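Cómo limpiar una mesa de trabajo con componentes pequeños sin perder la mitad

Foro Bredudside > Taller y bricolaje > Orden y limpieza

Lwazi Mtshali
9 de agosto de 2019

Buenas. Tengo una mesa blanca en el cuarto del fondo donde desmonto aparatos viejos, y cada vez que la limpio pierdo algo. El mes pasado fue un pulsador que me había costado encontrar más que el propio aparato. Lo barrí con las virutas de cable, todo fue a la basura y me enteré cuando el camión ya doblaba la esquina.

He probado con la aspiradora de mano (no lo hagáis, la media en la boquilla se suelta), con un trapo (lo arrastra todo al suelo) y con la técnica de mi padre, que consiste en soplar y mirar hacia otro lado. ¿Qué usáis vosotros? La mesa mide 60 por 50, así que tampoco hace falta maquinaria de ayuntamiento. Si puede ser algo barato, mejor, que en septiembre me toca pagar el seguro.

Gert Mathebula

Compra cajitas y guarda las cosas cuando acabes. Así no hay nada que barrer.

Jingyi Yao

Lo de Gert es verdad, igual que es verdad que no habría platos sucios si comiéramos fuera. Para el resto de los mortales, esto es lo que hago yo desde que dejé el mostrador de reparaciones de Fudthorpe, donde la mesa se barría al cierre y el contenido se miraba antes de tirarlo, bajo amenaza.

Primero, pon algo encima de la mesa. Un papel de embalar marrón, grueso, sirve. En blanco sobre blanco una carcasa de pulsador desaparece en cuanto parpadeas, y sobre el marrón se ve. Lo negro también se distingue bien. Lo que no vas a ver nunca es un muelle, pero eso no lo arregla ningún papel.

Segundo, recogedor y cepillo de mano, de los de toda la vida. El recogedor tiene que tener el borde delantero recto. Los que vienen ondulados de fábrica, o los que se han quedado así por dejarlos junto al radiador, dejan pasar las patillas por debajo y te pasas la tarde persiguiendo una resistencia por el papel. Que tenga también la pared de atrás alta, para que lo que entra con alegría no salga por el otro lado.

Se apoya el recogedor plano y quieto, y se mueve solo el cepillo, en pasadas cortas. Las piezas grandes van delante y el polvo al final, en otra tanda.

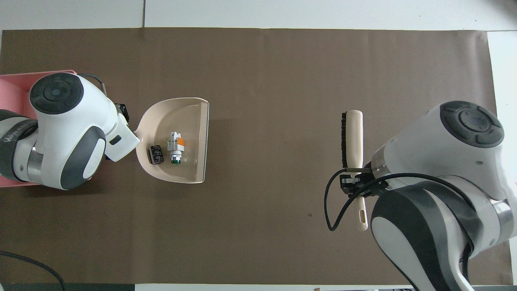
Hiyori Hosoda pregunta si no se estropean las piezas al barrerlas. Un relé o un pulsador aguantan una pasada suave sin enterarse. Lo que tenga patillas finas lo coges con los dedos, y las placas ni se barren ni se amontonan.

Y ahora lo importante, que es lo que te habría salvado el pulsador: el recogedor no se vacía en la basura. Se vacía en una bandeja de plástico con reborde, se mira lo que hay, se aparta lo bueno y solo entonces se tira el resto. Yo uso una de un color chillón que no combina con nada, y por eso sigue en mi taller y no en la cocina.

El cepillo, de cerda blanda, y resérvalo para la mesa. Si un día barre migas, ya es un cepillo de migas.

Lwazi Mtshali

Gracias, Jingyi. He sacado el recogedor de casa y está ondulado, cómo no. Mañana busco otro. Gert, las cajitas las tengo, están vacías y muy bien ordenadas.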